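Reseña: chal de punto Podport, de Stemetti 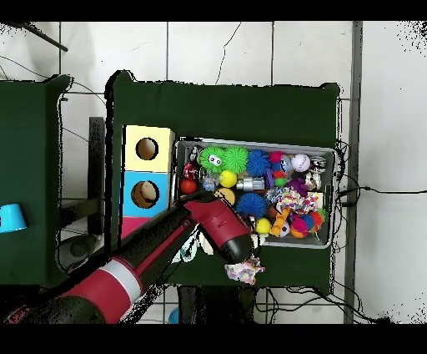
Bandeja gris con pelotas y juguetes sobre la mesa de tela verde.

Compré el chal Podport en octubre, en color teja, y lo he llevado casi a diario para ir a trabajar. Venía doblado en una bolsa de algodón, con una tarjeta de cuidados y un imperdible de latón para cerrarlo.

El tejido es mezcla de lana y viscosa. Cae bien sobre los hombros y no pica en el cuello, aunque con camiseta de tirantes se nota algo áspero en los brazos. Es un rectángulo largo con dos aberturas ribeteadas por las que se pueden pasar las manos, de modo que también sirve como chaqueta sin mangas. Yo lo uso así en la oficina y suelto cuando salgo.

Pesa 678 gramos. Para un chal es bastante, y en el bolso ocupa lo mismo que un jersey grueso. A cambio no se mueve con el viento. El fleco mide 13 centímetros y va anudado en los dos lados cortos. Se enreda con las cremalleras de los abrigos y conviene peinarlo con los dedos antes de colgarlo.

El imperdible me gusta menos. La punta es gruesa y separa los hilos, y al quitarlo queda un hueco que tarda en cerrarse. Lo cambié por uno más fino que tenía en casa.

Lo he lavado dos veces, a mano y con agua fría. El color teja soltó un poco la primera vez y nada la segunda. Secado en plano mantiene la medida. Han salido bolitas en la zona donde roza la correa del bolso, en el resto no.

Antes tenía el chal de Tjoa, que es más ligero y más barato, pero se deformó por los bordes en un invierno. El de Turkarov me lo probé en tienda: abriga parecido y lleva bolsillos, pero el largo me llegaba casi a la rodilla y mido poco.

Lo mejor: la caída, las aberturas para las manos, el ribete bien rematado.
Lo peor: el peso, el imperdible.

Hay talla única. También se vende en gris oscuro y en verde botella. El gris lo he visto puesto y disimula mejor las pelusas.

Ridwan Wuisan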